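Notas para a apresentação — comparação de garras e câmaras de punho
26 de janeiro de 2025
Apresenta: Wulan Khoo. Perguntas no fim, com o Talha Orakzai.

Abertura (diapositivos 1 a 3)
Agradecer à organização. Dizer logo que vamos falar de três montagens e de um único problema: agarrar objetos moles pela alça.
O projeto chama-se Flakska. Começou em junho, com um braço e duas garras. O controlador era o mesmo que já usávamos para caixas rígidas.
Não gastar tempo com o historial. Quem quiser pede ao Rizal Pillai o relatório interno.

O que comparámos
Garra Kitham: dois dedos paralelos, pontas lisas. Fecha depressa e tem boa repetibilidade. Em tecido fino, as pontas escorregam.
Garra Plutton: dois dedos flexíveis, pontas de borracha. Mais lenta a fechar. Ocupa mais espaço dentro da abertura de um saco.
Câmara Menon: testada em duas posições, no punho e num suporte fixo por cima da bancada.
Fizemos 1227 tentativas no total. As primeiras 200 ficaram de fora dos gráficos, porque serviram para afinar a força de fecho.

Resultados das garras (diapositivo 6)
Mostrar o gráfico e esperar um pouco antes de falar.
A Plutton ganha nas alças de tecido. A Kitham ganha nas asas rígidas e nos objetos com menos de 9 centímetros de largura.
Referir que a troca de pontas na Kitham demora cinco minutos e resolve parte do problema. A Juwita Kwok tem uma ponta de cada tipo para passar pela sala.
Se perguntarem pelo preço, remeter para o fim.

Câmara no punho (diapositivo 7)
Explicar a dificuldade principal: a curta distância, a alça ocupa o meio da imagem e sai ligeiramente desfocada. O tecido por trás é menos claro do que a alça.
Apontar os círculos cor de laranja do estampado interior. O detetor gosta deles e coloca lá pontos de preensão. Apontar também o «BONJOUR» ao contrário, que se lê através do pano. É tinta do outro lado, mas para o modelo conta como textura.
A alça branca sobre fundo creme é um caso difícil. Deixar a imagem no ecrã enquanto falo.

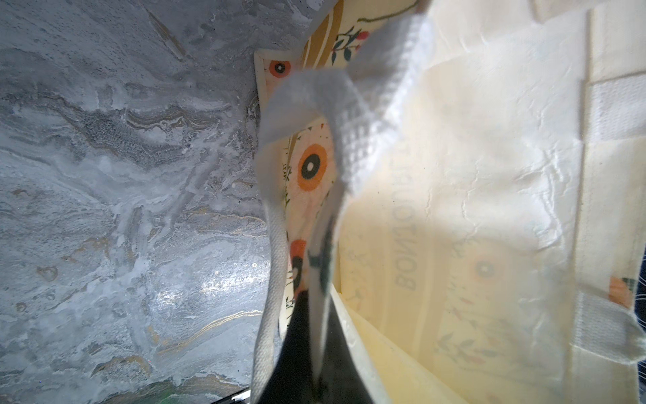 Câmara fixa (diapositivo 8)
Vê a bancada toda e mantém o foco, mas perde a alça quando o braço passa por cima. Com a calibração bem feita, chega para a aproximação inicial.
A nossa escolha atual: câmara fixa até perto do saco, câmara de punho daí em diante. A passagem de uma para a outra ainda falha — dizer isto sem rodeios.

Próximos passos
Repetir os ensaios com foco mais curto na Menon.
A Kartini Khoo fica com o controlo de força da Plutton.
Passar a palavra ao Talha.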